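Home | Forums | Student Projects | Search | Log in

Avcombe Robotics Club Forum > Student Projects > Cube task, gripper stops short

arif_s
Posted 2023-04-13

We're doing the cube task for the club project and I'm stuck on the approach. The simulated arm is meant to come in from the left, close on the cube and lift it. I've run it 400 times since the weekend and it gets a clean grip in 23 of them. The rest either stop short or shove the cube along the table.

I'm using the Gemimby scene file from March with the table and plain wall. I haven't changed anything in it apart from the cube size. Wrist camera only. Has anyone else had this?

malou_z
Which cube size? The one in the March file was too small for the fingers, so Ginette made a new one. If you scaled the old one by hand the collision shape might not have scaled with it. You'd be grabbing at something smaller than what you see.

arif_s
I scaled it by hand, yes. I turned the collision shapes on afterwards and they match, so I don't think it's that. This is run 417, one I did after the first batch. It's the wrist view during the approach.

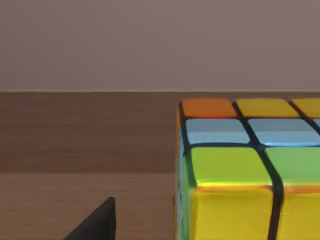

Run 417, wrist camera. Finger bottom left, cube on the right.

T. Chauvin
The cube is too far over. It runs out of the picture on the right and at the bottom, so your program never gets the whole outline. If you're working out the centre from the coloured area, the answer will come out too far to the left and too far back. I'd move the camera before touching anything else.

malou_z
I don't agree with moving the camera. The Coste arm we borrow for the final has its camera in a fixed place and we can't change it. If it only works in simulation with a different view then we've got nothing to show. Better to find the cube from further away, save the position, and use that for the last part of the move.

T. Chauvin
Saving the position is fine until the cube gets nudged. Then you're closing on where it used to be. Last year's team did that and lost most of their marks in the second round.

malou_z
Last year's team had the wrong table height as well. I wouldn't blame the saved position for all of it.

ginette_p
Arif, how are you picking out the cube? There's yellow and orange on it and the table is a warm brown. I had the same trouble with the nearest yellow tiles, where my colour filter either took in a piece of the table or dropped the tiles altogether. The greens and light blues were no problem. Try the black grooves between the tiles instead.

arif_s
Colour filter, with the settings from the Silten worksheet. I'll print out the mask and look at the yellow part.

arif_s
Checked. Most of the front yellow is missing from the mask, so Ginette was right about that. I widened the range and now it takes in a strip of the table. Going to try the grooves tonight.

T. Chauvin
That will help, but you still can't see the right side of the cube. You'd be fixing half of it.

margaux_h
Can I suggest you do both and compare? Keep the camera where it is, as Malou says, and add a stop further back where the whole cube is in view. Take the position there, then check it once more before the fingers close. If the two don't agree, back off and start again. It costs you 2 seconds a run and the rules don't time the approach.

Also please write down which change you made before each batch. The project report needs it and I can't mark what isn't there.

malou_z
Happy with that.

T. Chauvin
I'd still move the camera, but all right.

arif_s
OK. Grooves first, then the extra stop, as separate batches. I'll put the numbers in this thread.

Reply to this thread | Contact the club | © Avcombe Robotics Club | Back to top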